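4.2 Arrangement of the seating group

The second part of the study deals with the formal sitting room, and in particular with the sofa and the low table in front of it. We treat these two pieces together. In the interviews, residents seldom spoke of one without the other, and when they described tidying the room they usually began with the table and finished with the cushions. The seating group was also where the written room plans and the actual rooms differed most.

Of the 136 households in the sample, 31 kept a sitting room that was used mainly for guests. The analysis in this section is limited to those 31. Households in the Puten district are overrepresented in this subset. The older apartments there have a second front room which the newer buildings in Kallio lack, and families have tended to keep that room for visits, holidays and the display of better furniture. The Stilix survey form, described in Section 3, was filled in once for each room, and a free-text field was provided for anything the resident wished to add.

4.2.1 The sofa

We coded sofas first by the outline of the back and only then by the covering. Three outlines were used: level, evenly curved and uneven. A level back has the same height along its length. An evenly curved back rises toward the middle and falls again on both sides. An uneven back is higher at one end than at the other, as in the chaise form. The uneven type was the hardest for our coders at first. Several sofas were entered as evenly curved on the basis of the resident's own sketch and were corrected during the second round of coding.

The outline matters for tidying because it limits where cushions can stand. On a level back, a row of cushions of the same size can be placed at equal distances and will look finished. On an uneven back this does not work as well. A large cushion set at the low end rises above the frame and tends to tip backward, while the high end is left bare. Residents with sofas of this kind described moving the largest cushion to the high end and working down from there. One resident wrote in the free-text field, "The big one goes where the back is tall. After that I just fill in until it looks right."

Covering was coded in two steps, plain or patterned, and then small or large pattern. Large floral patterns, including damask, were common in the rooms kept for guests and rare in rooms used every day. We did not record fiber content. Residents were often unsure of it, and the labels, where they could be found, were in most cases too worn to read.

4.2.2 Cushions

Cushions were recorded by size relative to one another within the same sofa (small, medium, large), by position along the seat, and by stance. Stance had four values: flat against the back, leaning, standing on one corner, and lying. Standing on one corner, which residents called "the diamond," was treated as a sign that the arrangement had been made on purpose. A cushion does not often come to rest in that position after someone has been sitting there.

We also noted whether the cushions matched the sofa, matched each other, or did neither. The most frequent case in the guest rooms was a set of cushions that matched each other and repeated the colors of the sofa with the light and dark parts exchanged. A brown cushion with a beige figure on a beige sofa with a brown figure is typical. Residents did not always know that the two had been sold together. In some homes the cushions had been bought years later and chosen from memory in the shop, with results that the residents themselves judged uneven.

Bastien Lefèvre, who carried out the home visits in Puten, noted a further point that the form did not cover. Overlap between cushions, with a small one placed in front of a large one, was nearly always found at one end of the sofa and not in the middle. We added overlap as a separate item for the visits made after March and have left it out of the comparisons where the earlier forms are included.

4.2.3 The table

Tables in front of the sofa were recorded by shape, color of the top and finish, and by the presence of a drawer. Finish turned out to be closely tied to cleaning. Residents with a high-gloss dark top reported wiping it more often than those with a matte or light top, and they gave the same explanation in nearly the same words: every speck shows. The effect is strongest when the table stands opposite a window or another bright source, so that the light falls across the top at a low angle. In such rooms residents tended to check the table from the doorway or from a chair and not from directly above.

Drawers in the apron of the table were less useful for storage than we had expected. They are shallow, and in a room kept for guests there is little that needs to be near at hand. The pull itself received some attention. An ornate brass pull was mentioned as something that had to be polished, or that the resident had stopped polishing.

The space under the table was included in the form as a possible storage place. It was seldom used in the guest rooms. Where the legs are curved, a box or basket does not sit neatly between them, and residents preferred to leave the floor clear.

Figure 6 shows a seating group in which several of the features discussed above occur together. The back of the sofa is uneven, the covering has a large pattern, and the four cushions differ in placement and size. One stands in the diamond position next to the small cushion at the far left, and the large one leans against the higher part of the back with a smaller one in front of it. In our coding this is an overlap at the high end.

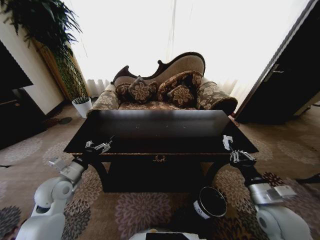
Figure 6. Chaise sofa with floral damask covering and four cushions, behind a dark, glossy coffee table with a brass drawer pull.

4.2.4 Agreement between coders

Each seating group was coded by 2 people working separately. Agreement was high for the outline of the back, once the correction described in 4.2.1 had been made, and for the finish of the table. It was lower for stance. Most of the disagreements concerned the line between flat and leaning, and these two values were therefore merged in the tables of Section 5. The corner stance was kept as a separate value.

Differences in cushion size were also a source of disagreement when no two cushions on a sofa were clearly alike. We kept the relative scale in spite of this, as measured sizes were not available for all of the homes. The Sundum room records, which we used for checking floor area, contain no information on loose furnishings. The coding sheet in its present version is dated 10/11/25 and is reproduced in Appendix B.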